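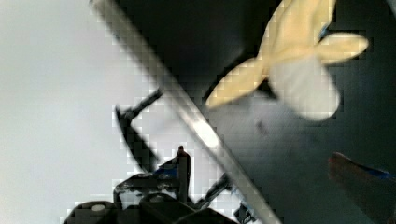

Handout 4: When the robot comes to the workplace

This handout goes together with the lecture on small automation cells. Please read it before the seminar and bring your own notes about a workplace you know. You do not need any knowledge of programming.

1. The case

Biltley is a company which packs mixed gift boxes with soft toys and kitchen articles for children. It has 18 people on the packing floor. Last August the company started to use robot arms with two-finger grippers for the picking of single items. Wonton, the supplier of the control software, gave the training. In the first month the staff wrote 231 entries in the shift log, and these entries are our main source today.

2. What is a task and what is a job

Students often say "the robot takes the job." It is better to speak first about tasks. A packer at Biltley had these tasks before: to pick the item, to look if it is damaged, to place it, to close the box, to bring the boxes away, and to tell the next shift what went wrong. The arm was bought for the first one. All other tasks stayed with the people, and a new one came, which the log calls "minding."

Minding means to stay near the cell, to put items again in a position where the gripper can reach them, and to decide when to stop. It is less tiring for the back and more tiring for the attention. Several packers wrote that they go home with a headache, which they did not have before.

3. Why soft items are difficult

A carton has the same shape every time. A plush toy does not. Consider two items on a table: a toy ketchup bottle lying across a plate, and a toy banana with its peel flaps spread open. For a person these are both easy. For a gripper with two fingers, the bottle has a wide end and a narrow end, and the banana can be taken by a flap or by the middle, with a different result. The experienced packer knows this without words. At Biltley she was asked to put it in words, so that it could become a rule for the cell. This was new work, and in the beginning it was not paid as such.

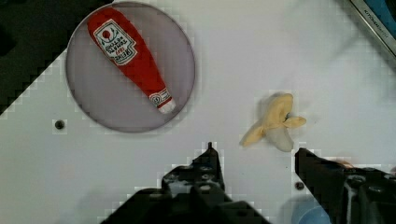 4. Hands near the machine

The log has many entries about gloves and reaching in. The written rule says that the arm must be stopped before a hand goes into its area. In the practice people learn the rhythm of the arm and reach in between two movements, especially near the end of the shift. We will discuss if this is a question of discipline or of the target, which was set at 400 boxes for one shift before anyone had minded a cell.

5. Questions for the seminar

Who should decide the speed of the cell, and who may change it?

Is minding a higher or a lower qualified work than packing? Give your reasons.

Compare with the Brivby case from handout 3, where the packers changed places every two hours.

Reading: Zürcher, chapter 4, only the part about shift logs.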